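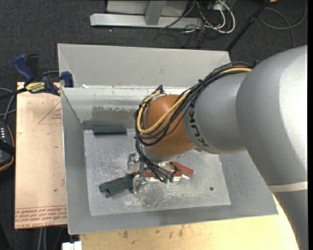
How to sort a shed full of mixed fasteners
By Effie Ogilvie
Updated November

Most sheds end up with the same problem. Screws, bolts, washers and wall plugs go into jars and ice cream tubs as jobs finish, and a few years later it's quicker to drive to the hardware shop than to find four matching coach screws. Sorting them takes a weekend, or a few evenings with the radio on. The method below is the one I used on my late father-in-law's collection, which filled 70 jars and two paint tins.

What you need

A flat surface at waist height, with a light-coloured sheet or old towel over it
A magnet on a handle, or a strong magnet inside a plastic bag
A thread gauge, or a board with known nuts fixed to it
Steel rule or cheap calipers
Muffin trays or takeaway containers for the rough sort
Small parts drawers or lidded boxes for the final sort
Labels and a permanent marker
Gloves if the stock is rusty

Don't buy the drawers first. You won't know what sizes you need until the rough sort is finished, and the first cabinet I bought had 2 deep drawers and dozens of shallow ones that wouldn't take a 100 mm bolt. I ended up with a Clasten cabinet for the small stuff and plain lidded boxes for everything long.

Step 1. Tip out one container at a time

Pour a single jar onto the towel and spread it out with the side of your hand. Pull out anything that isn't a fastener. Fuses, picture hooks, keys, tap washers and bits of solder go into a separate tub for later. Anything bent, stripped or badly rusted goes in the scrap tin. Be firm about this. A bolt with a rounded head costs cents to replace and will cost you half an hour the next time you try to use it.

Step 2. Pull the steel out with the magnet

Plain and galvanised steel will jump to the magnet. Brass, aluminium and plastic will stay put. Most common stainless (304 and 316) is only weakly magnetic or not at all, so it generally stays on the towel with the brass. If you live near the coast, keep the stainless well away from the zinc plated, as the two are easy to mix up and the plated ones won't last outside.

With the magnet in a bag, you can turn the bag inside out over a tray and drop the lot in one go.

Step 3. Sort by type, then by head

Do types first: wood screws, chipboard screws, self-tappers, machine screws, bolts, nuts, washers, nails. Leave the sizes alone at this stage. Trying to sort by type and size together is slow and you will run out of trays.

When all the containers have been through, go back to each type and split by head and drive. Slotted screws can usually go in one box together unless you restore furniture.

Step 4. Separate metric and imperial

Older Australian sheds will have both, and often Whitworth too. M6 and quarter inch look nearly the same on the towel. Try each bolt in a known nut. It should spin on freely with your fingers for the full length of the nut. If it starts and then binds after two turns, it's the wrong thread, so don't force it.

Adi Pattinasarany at our local Men's Shed keeps a board by the door with one nut of every common thread screwed down and labelled. It's worth copying.

Step 5. Size and label

Measure countersunk screws over the full length, including the head. Measure pan head screws and hex bolts from under the head. Write the gauge or diameter first, then the length, then the material: 8g x 32 zinc, M8 x 50 stainless.

Put the label on the front of the drawer and stick one sample to it with hot glue.

Step 6. Decide what to keep

I finished with more than 3,000 wood screws, which is more than I will use. A drawer of each common size is plenty. Jessie Aitken took the slotted brass ones for boat repairs, and the rest went to the tool library. Scrap yards will take the rusty steel, though not for much money.

Keeping it sorted

Have one tub on the bench for leftovers and empty it when it's full. Keep new packets in the drawer below the loose ones, with the packet torn open only when the drawer runs out. If the shed is damp, put a sachet of silica gel in each cabinet and dry the sachets in a low oven every few months.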